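共享厨房推“餐后归位”收费，住户质疑多此一举

2019-07-25　本地生活

共享公寓运营方Trolside近日在旗下Nimri公寓推出名为Mevoment的餐后归位服务，住户每月多交60元，用完的餐具留在托盘里即可，由专人收走、清洗、插进沥水架。公司称，这项服务能让公共厨房“重新变得好用”。住户买不买账，目前还很难说。

Nimri公寓的公共厨房自3月起改用统一餐具和大号沥水架，整套更换费用为2000元，从公共基金支出。运营经理Siriporn Thongsuk表示，新架子格子密，盘子可以立着放，不必再叠成一摞。至于为什么架子换了，台面上仍常有没收的碗筷，她的回答是“习惯需要时间”。

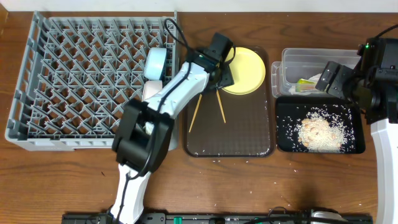
住户Ghassan Rawashdeh对此并不信服。他说，一个盘子、一双筷子，顺手冲一下用不了多久，真正麻烦的是粘在托盘上的饭粒，而服务条款里恰恰写明“残渣须由住户自行清除”。“最难洗的那部分留给我，钱照收。”他说。

另一位住户Yanti Jugah则担心收费会越来越高。她提到，公寓此前的洗衣代取服务起初也很便宜，后来改成500元的季度套餐，不买套餐就不能单次使用。Trolside方面回应称，两项服务“性质不同”，但没有承诺价格不变。

公司在宣传单上写道，试行期间厨房“整洁度提升明显”。记者询问整洁度如何衡量、由谁打分，对方表示数据仍在整理，暂不便提供。

按照现行方案，中途退订者需支付400元手续费，相当于半年多的服务费。报名截止日期尚未公布。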